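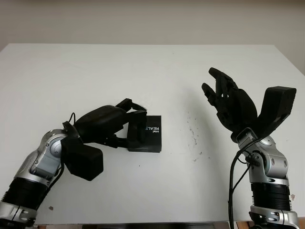 Small black box upright on a matte white tabletop, beige wall behind.

Matte white work surfaces and small dark boxes: care, layout and storage notes

Imad Harb
Jun 20, 2018
Filed under: Workshop, Surfaces, Small storage

These notes cover two subjects that readers tend to ask about together: keeping a matte white tabletop in usable condition, and storing small parts in small closed boxes on or near it. They apply to sorting tables, sewing tables, repair benches for light work and general hobby tables. They do not apply to kitchen benchtops used for raw food, or to any surface that takes heat.

Daily cleaning

Dry dust first. Use a soft brush or a clean, dry microfibre cloth and work from the back edge to the front. Grit dragged under a damp cloth will polish a matte finish in streaks, and polished streaks cannot be reversed on most coated boards.

After dusting, wipe with a cloth wrung out in warm water and a few drops of neutral dishwashing liquid. Wipe again with plain water. Dry at once with a second cloth.

Do not use:
Cream cleansers
Melamine foam sponges, except as described under Marks
Furniture polish or any product containing silicone or wax
Bleach left standing on the surface

Silicone residue is the usual cause of a white top that looks patchy under overhead light. It takes several washes to shift. If glue or paint will be used on the table later, wash until water sheets evenly across the whole top.

Marks

Test every solvent on the underside or the back corner and leave it for an hour before judging the result.

Pencil: white vinyl eraser, light pressure, brush off the crumbs.

Ballpoint and permanent marker: methylated spirits on a cotton bud. Work inward from the outside of the mark. Change the bud as soon as it colours.

Black rubbing marks from feet, cases and mats: these are usually a transfer of rubber or pigment onto the top and not a scratch. Try a damp cloth, then a vinyl eraser, then one or two passes with a melamine sponge. The sponge is a fine abrasive. Keep the rubbed area small and stop when the mark has lightened enough to ignore.

Adhesive tape residue: warm the area with the palm of the hand, roll the residue off with a thumb, finish with eucalyptus oil and then detergent. Oil left on the surface will collect dust.

Tea and coffee: a paste of bicarb soda and water, left for seven minutes, lifted off with a damp cloth without scrubbing.

Real scratches: leave them. White filler wax sits glossy in a matte field and shows up more than the scratch did.

Lighting and contrast

A matte top earns its place mainly through the way it handles light. Light from above gives soft shadows and little glare, and small dark objects can be found quickly. Screws, washers and black plastic clips are easy to see on it. White thread, clear tubing and nylon washers are not.

For pale parts, keep a dark mat on hand. The mat I use is a grey felt offcut from Shirima, cut to 549 mm by 217 mm. It lies along the front edge and lifts off in one piece with whatever has been dropped on it. Hem the felt or seal the cut edges with diluted PVA, or it will shed onto the white.

A plain wall behind the table is useful for the same reason. Pegboard and open shelving directly behind the work make small items harder to pick out at the back edge. Put the pegboard on the side wall if there is one.

Small dark boxes

Small boxes with a near cubic shape are good for items that would be lost in a drawer: blades, machine needles, bits, spare fuses, watch parts. Dark boxes hide handling marks. They also all look the same from above, so labelling matters more than it does with clear ones.

Label the front and the lid. Use a white or pale yellow label with black text, in capitals at least 4 mm high. Silver marker directly on black card is legible for a few months and then dulls. Jeltano paper labels have held on coated card in my workshop since last September; they lift from bare card at the corners unless pressed down with a bone folder.

Keep lid and base together by marking both. A pencil number inside each part is sufficient.

Line the base. A square of thin closed-cell foam or felt stops metal parts from working through the corners. For blades, add a second square under the lid.

Feet. Black card and black painted boxes can transfer colour when they are pushed across a white surface. Lift them. Where lifting is impractical, fix a thin clear bumper at each corner of the base. Avoid black rubber bumpers on a white top.

Placement

Leave the front third of the table clear for work. Set boxes in use toward the middle, where they can be reached from either side, with the labelled face turned to the chair. Boxes not in use go back on the shelf, including the ones that will be needed again tomorrow.

A box that is taller than it is wide should be opened with one hand over the top and the other on the lid. Tight lids release more easily if a thumb is run along opposite sides in turn. A lid that still binds can be eased with a rub of candle wax on the inside of the rim. Wipe off the excess before the box goes back on the table.

Do not stack more than two small boxes on the working surface. On a shelf the limit is set by the lid material. Plain card lids bow under load over time, and tins do not.

Moisture

Card boxes pick up moisture from a top that was wiped and not dried. The damage shows first as a soft bottom edge. Allow ten minutes after cleaning before anything made of card is put back.

In humid rooms, add a small silica gel sachet to boxes holding steel parts. Replace or recharge it at each change of season. Write the date on the sachet.

Edges and corners

Most wear on a white top occurs at the front edge and at exposed corners, where sleeves, chair arms and bags make contact. Inspect these when cleaning. A lifted edge strip should be re-glued before it catches and tears. Use contact adhesive sparingly, press with a wooden block and tape until set. Kosard low-tack tape comes off without pulling the finish; ordinary masking tape should not stay on for longer than an hour or two.

Keep the far corners clear of the wall by a finger's width. Dust can then fall through instead of packing into the gap, and the wall paint is spared.

Maintenance schedule

After each session: brush down, return boxes, check the floor under the front edge.
Weekly: detergent wipe, rinse, dry.
Monthly: spot treatment of marks, inspection of edge strips, check of labels.
Yearly: empty every box, replace worn linings, discard parts that no longer match any tool in the house.

Related pages
Choosing felt for bench mats
Removing silicone polish from painted boards
Skivadeo shelf brackets: spacing for small boxes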